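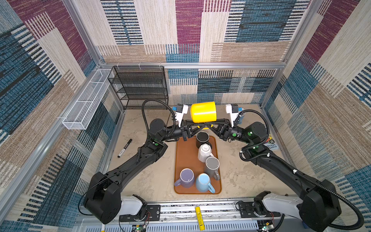 The Skolum tray comes from Farquharson, a firm that makes one thing for the kitchen and would like you to buy it in two sizes. It is a rectangle with rounded corners and a low raised lip, and it holds mugs. We have it in the rust-brown, which goes with everything that was already brown. Five mugs sit on it comfortably, and a mixed bunch works fine: a black one and a gray one right side up, a white one upside down in between for those who believe in dust. A bright yellow mug is a different matter and will make the others look tired.

Home Goods > Trays > Mug Trays > Skolum

Search all products Go

The Skolum is 39 centimeters long in the regular size. The large is longer, costs more, and fits on fewer counters, so we sell plenty of them. Both have the same lip, high enough to stop a mug from sliding off when you carry the thing to the living room, low enough that you can still wipe into the corners without using a toothbrush. There are no handles. Farquharson considered handles for a whole February and decided you could hold the edge.

Order no. 389, regular, rust-brown
Order no. 196, large, rust-brown
Mugs not included. People ask.

Care is simple. Wash it by hand with dish soap, dry it, put it back under the mugs before somebody fills the space with mail. Tea rings come off with baking soda and a damp cloth. Coffee rings come off too, but they like to be asked twice. Skip the dishwasher and the steel wool, and don't use it as an oven tray – we have had that phone call.

As for arranging the mugs, do what you like. A diagonal line leaves you two free corners for spoons and the sugar. Handles turned to the same side look tidy for as long as you live alone.

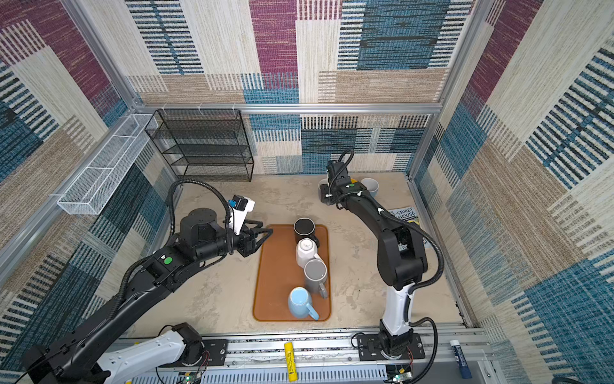 Vija Mägi wrote to say that she has had the regular one by the kettle since last fall and that it has ended the nightly search for a clean mug in her house, though it has done nothing about the search for the person who left the dirty ones. She would like a lid. She also wants to know if the large fits a standard shelf, and whether it will ever come in green.

It fits if the shelf is deeper than the tray, so measure first. A lid would make it a box, and Farquharson doesn't do boxes. Green has been passed along to them, where it joins a request for yellow.

Returns are accepted for 8 weeks if the tray is clean and in one piece. Please take the mugs off before you pack it.

We use cookies to remember what is in your basket. Accept Settings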